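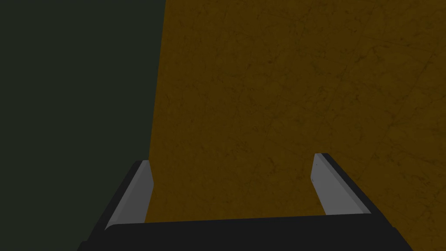
Is the Lirnel hybrid wagon worth waiting for? The Cuvcombe dealer wants a $100 deposit now for delivery in September, and I'm not convinced. He keeps pushing the two-tone trim, a mustard brown next to a very dark green-grey. Nice enough, but I asked about real fuel use and got a brochure.

Asked January 8, 2021

3 answers

Is the deposit refundable? Get that in writing. My Clalik was 7 months late.

Had a Lirnel for 6 years, no dramas. Buy it.

Depends on your driving. Mostly highway, I doubt the hybrid pays for itself – Abbasi sells the plain petrol one for less. Ask for a proper test drive, not a lap of the block.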